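4.3 Where the small things go

Shelving has been studied mostly by people who sell it. The retail literature can tell us at what height a shopper is most likely to reach for a jar of olives, and the library literature can tell us how far a reader will bend for a book (less far than librarians would like). Household shelving, and bedroom shelving in particular, has been left to magazines, which recommend baskets. The Brirumbridge room study was set up in August to look at what an open unit does to the objects put in it, and to the habits of whoever has to put them there.

We chose a bedroom on purpose. Kitchens come with a strong set of rules, and most adults in our earlier interviews could defend the position of every pot they owned, often at length. Ask the same people why a tape measure lives in the bedroom and the answers become vague. One participant said it had "always been more or less there." Another said it belonged to her husband, and considered the matter closed.

The Brirumbridge bedroom is small, and anything tall in it takes up a good part of the view. The shelving is white and open, divided into rectangular compartments, with no doors, drawers or labels to hint at what should go where. A tall white perforated panel stands at the left of the room. The panel is the sort of surface that invites hooks, and in the interviews nearly everyone who saw it proposed some. We had no hooks. The colour was the cheapest available and has the advantage, for our purposes, that almost nothing can hide against it.

Figure 7 gives two views from one occasion in the room. We refer to them throughout this section as 7a and 7b, in the order printed.
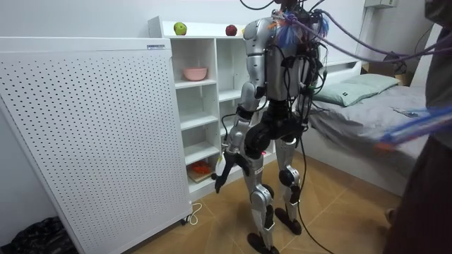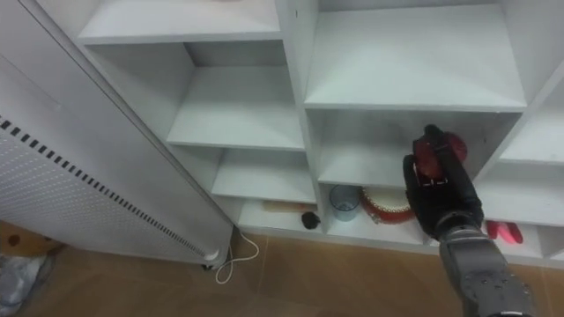
Figure 7. The Brirumbridge bedroom. (a) The room, with the perforated panel at left. (b) The shelving unit from above, with small objects in the lower compartments.

The point of interest in 7b is how low everything sits. The bottom compartments hold a wooden stick and a small black object on one side, and a drinking glass and a tambourine on the other, while two boards above the stick are bare and the large one at upper right is bare as well. Only a bit of something pinkish keeps the top left from joining them. Viewed as storage, the arrangement wastes the easiest part of the unit to reach. Viewed as behaviour, it is close to what our participants told us about their own homes, where the bottom shelf was described as "temporary" by people who had been using it that way for years.

We call this settling. The term is borrowed from sediment and we make no apology to geologists. An object settles when it is placed somewhere for want of a better idea and the better idea fails to arrive. In the interviews, 16 participants were asked to name the last item they had put away without deciding where it should go. All of them managed it inside a minute, and several kept going after we had thanked them.

Settled objects have three features in common. They are small enough to be carried in one hand. They have no obvious partner on the shelf, so that nothing nearby argues for or against their being there. And they are too useful, or too sentimental, to throw out. The glass and tambourine in 7b will serve as an illustration. A drinking glass is plainly at home in a kitchen, and a tambourine is plainly at home in very few places, but set side by side they take on a certain calm. Shown the pair, participants tended to accept it. Two asked who played the tambourine. None asked who was thirsty.

The stick caused more trouble. We had expected people to pass over it, as a stick is about as modest as an object can be, but it produced the longest discussions of the whole study. Was it part of something? Would it be missed? One participant wanted it moved next to the tambourine on the grounds that both were "for hitting," which is poor organology and a perfectly good shelving rule. A second wanted it out of the bedroom altogether. The small black object in front of it was variously taken for a cap or a pouch, and we have left it unnamed in our coding sheet, where it appears as "dark, round, small" and has held up better than most of our categories.

Here we part ways with Doležal, whose account of domestic order starts from the idea that every object has a home and that tidying is the business of returning it. The model works well for cutlery. It works less well for the 158 objects listed in our interviews as hard to place, a list that runs from spare buttons to a single oar. For such things the home comes second. It is wherever the object was last seen, promoted over time by lack of opposition. Nukov makes a similar point about garden sheds and deserves more readers.

The open front of the unit seems to matter a good deal. Behind a door, a badly placed glass is a private failing. On an open shelf it is part of the room, and participants spoke of feeling watched by it. We had assumed this would push them to tidy more carefully. Their own reports suggest that it mostly pushed them downward, to the compartments that are hardest to see into while standing. The bottom shelf, in other words, gets used as the door the unit lacks. A person looking across the room at adult height takes in the clear upper boards and forms a good opinion of whoever lives there.

A short follow-up was run with 10 of the participants, who were asked to plan a tidy arrangement of the unit on paper. Every plan used the upper boards. Most left the bottom compartments empty or gave them over to something heavy and respectable, such as folded blankets. When we then asked where the stick would go, there was a pause, and a good number of pencils moved to the bottom of the page. Tài Mai, who ran these sessions, has suggested that future studies begin with the stick and save everybody the drawing. The Alon planning sheet we used does have a box marked "other," which turned out to be too small.

Some limits should be noted. The room was furnished by us and reflects what a research budget thinks a bedroom looks like. A lived-in bedroom would have clothes over things. Our participants ranged in age up to 60, and older people may have different views on bending, as one or two of the authors are beginning to. We also can't say how long an object must stay put before it counts as settled, though a tambourine gets there quickly. The next section takes up the perforated panel and the question of the hooks.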